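3.2 Seating and Loose Cushions

The survey recorded each seat in the shared lounges as a unit made up of the fixed upholstery and whatever loose items were placed on it. Fixed upholstery includes the seat pad, the backrest and any arms that cannot be removed without tools. Loose items include scatter cushions, bed pillows used as back support, folded throws and seat covers. The two groups were coded separately, as they are cleaned on different schedules and are replaced from different budgets at both sites.

At Pledomham the lounges are furnished with a mix of two-seat sofas and single armchairs. At Candivon, where the rooms are smaller, single armchairs are the only soft seating. The armchairs at both sites fall into three groups: upright chairs with wooden arms, low chairs with no arms, and tub chairs, in which the back and arms form one continuous curve around the seat. The tub chairs attracted the largest share of loose items in the first month of recording, and the remainder of this section deals mainly with them.

The depth of the seat is the first point of interest. In a tub chair the usable depth, measured from the front edge of the seat to the inner face of the backrest along the center line, is often greater than the thigh length of a shorter adult. Such a user must either sit forward without back support or fill the gap. Residents who took part in the interviews described doing the latter with whatever was at hand, most often a pillow brought from a bedroom. The curved back makes the choice of filler more important than it is in a square chair. A rectangular pillow placed flat against a curved surface touches it at the two ends only, and the middle is unsupported until the sitter's weight presses it back.

Three placements were distinguished in the coding scheme. In the first (P1), the pillow stands on its long edge against the center of the backrest. In the second (P2), it lies across one side of the curve so that part of it rests on the seat and part on the arm. In the third (P3), it lies flat on the seat pad. Any item that could not be assigned to one of the three was coded as P0, including items hanging over the back of the chair or lying on the floor within arm's reach of it. Pillows in the process of being moved were entered under a separate code (M) and left out of the placement totals. Figure 4 shows the tub form with a pillow coded M.

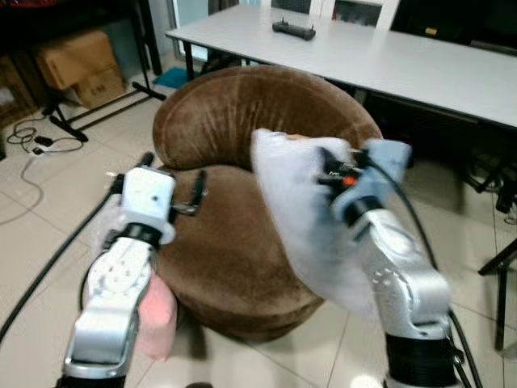
Figure 4. Tub chair in brown velvet with a white pillow held above the right side of the seat (code M). The backrest curves around a deep seat, and the base rests directly on the floor.

The cover material affects how long a placement lasts. Velvet has a short raised pile, and a cotton pillowcase set against it tends to stay where it is put, at least while the chair is unoccupied. On the smooth faux leather used for the low chairs at Candivon, the same pillow in position P1 slid forward to P3 in the course of ordinary use. We did not measure friction directly. The comparison rests on repeated entries for the same chair, made at the start and end of each recording session, and should be read with that limit in mind.

Velvet also presents a difficulty for recording wear. The pile reflects light differently according to the direction in which it was last brushed, so that a single cover may look mottled under ceiling lights with no loss of fiber at all. In the pilot study at Pelbridge, two raters working independently disagreed on the wear grade of velvet chairs more often than on any other cover. The procedure was revised before the main survey. Each velvet surface is now brushed once from back to front with a dry hand brush, left for five minutes and then graded. Marks that remain after brushing are recorded as wear or soiling, and marks that disappear are not recorded.

Loose pillows were graded on loft, evenness of filling and condition of the cover. Loft was measured with the pillow lying on a flat table, under a square board of 400 g, and the height was read at the four corners of the board and averaged. A pillow was classed as collapsed if the loaded height was less than 80 mm. Of the pillows taken from tub chairs at Pledomham, 23 were in this class. Many of them had been folded in half by users to restore some thickness, a practice that leaves a permanent crease in hollow-fiber filling and shortens the life of the pillow. Light-colored covers made soiling easy to grade, whereas patterned covers required a second inspection near a window.

The base of the chair was recorded as well. Tub chairs with a closed base that meets the floor leave no gap for a mop head or vacuum nozzle, and cleaning staff must move the chair to reach the area below. On the tiled floors at Candivon this was done once a week, and staff reported no particular trouble in sliding the chairs. On the carpeted floors at Pledomham the same chairs were seldom moved. Small loose items such as arm covers, remote controls and pens were found beneath or behind them when the rooms were cleared in April.

Clearance around each chair was measured at seat height. The guideline used at both sites asks for a passage of 800 mm between a chair and the nearest table, but chairs are often pushed back toward a table when a room is tidied. A curved back reduces the effect of this, as the narrowest point of the passage is short and the space opens out on either side. For this reason clearance behind tub chairs was recorded at the narrowest point and again 25 cm to each side of it. Only the narrowest value is used in Table 6.

The Tetteh comfort scale was completed by residents after ten minutes in the chair, first without loose items and then with a pillow in the placement of their own choice. Most chose P1, although users who read or knitted while seated tended to prefer P2, with the pillow supporting one elbow. The order of the two conditions was not varied, and some of the difference in scores may therefore be due to familiarity with the chair. The scores are reported by seat type in Section 4.1, and the pillow grades are reported separately in Section 4.2.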